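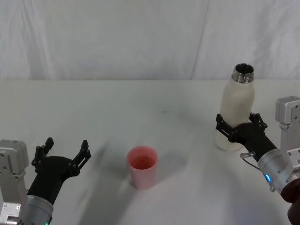
Descaling a kettle by weight

My Prondley kettle had picked up enough scale by March that the lid sensor stopped reading. The Zedero sachets cost too much, so I went back to plain citric acid.

Method: 6 g of acid in 400 ml of water, heated to 80 °C and left until it cools. Do not boil it. Boiling hard water with citric acid can leave calcium citrate, a crust that is slower to remove than the original scale. Rinse twice.

Thanakorn Thepsuriya asked whether vinegar does the same job. It does, at a higher dose, and the smell stays in the spout. I have not tested it on the Boiko.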